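Setting Up a Desk Lamp on a White Work Surface

Delyth Mathias
2021-01-14

This procedure covers the placement of a single desk lamp on a table with a white covering, for small repair work, sorting and close drawing. It assumes a lamp with a round base and an upright stem. Lamps that clamp to the table edge are covered on the Stoso page.

What you need

A table with a clear top
White covering, paper or foam board, cut 2 cm short of the table on the long side
Desk lamp with a round base
Power strip with an on/off indicator
Low-tack tape
Soft cloth

Step 1. Prepare the surface

Wipe the table and let it dry. Lay the covering down and work any air out toward the edges with the flat of the hand. Leave a narrow band of the table edge exposed at the back. Tape the corners from the underside. Tape on the upper face catches the light and collects dust.

Step 2. Place the lamp

Stand the lamp near the back of the covering, base fully supported. Right-handed users should start with it at the back left; left-handed users reverse this. Check that the base does not rock. If it does, the covering has a fold under it – lift the lamp and repeat Step 1.

A lamp base near the far side of the white top, and a lit lamp with a power strip at the foot of its stem:

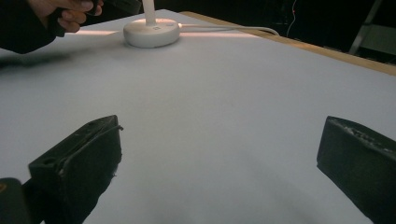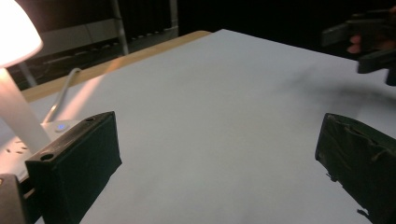 Step 3. Connect the power

Set the power strip close to the base of the lamp, on the lamp side of the table. Plug the lamp in with its switch off. Turn on the strip, confirm that its indicator is lit, then turn on the lamp. Do not run the cord across the working area. Keep liquids and wet brushes on the opposite side.

Step 4. Check the shadows

Hold one hand over the middle of the covering, 22 cm up. The shadow should fall away from the point where you intend to work. If it crosses that point, move the lamp farther back or turn the shade. A soft shadow on the side away from the lamp is normal and needs no correction.

Step 5. Reduce glare

White coverings reflect more than bare wood. If the area nearest the shade is too bright to look at comfortably, raise the shade first. Change the bulb only if raising it has no effect – the Ifans notes on bulbs list suitable replacements.

Mark the final position of the base with two short pieces of tape.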